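3.2 Descaling the Gradura kettle

Descale the kettle when the LIMESCALE light stays on after boiling, or every 31 days in hard-water areas.

1. Unplug the kettle and let it cool for 10 minutes.
2. Empty it and remove the spout filter (see 3.1).
3. Fill to the MIN line with cold water and add one packet of Lis descaler.
4. Refit the lid, plug in the kettle and hold the power switch for 3 seconds. The light flashes during the cycle.

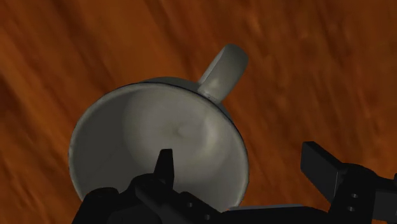
5. When the light goes out, pour the solution down the drain. Do not reuse it.
6. Fill to the MAX line with fresh water, boil and discard. Repeat once.
7. Refit the filter.

CAUTION: Do not open the lid during the cycle. Steam can cause burns.

CAUTION: Do not immerse the base or the kettle in water.

Note: Heavy deposits may need a second cycle – use a new packet each time. If the light is still on afterward, see error code 116 in section 5.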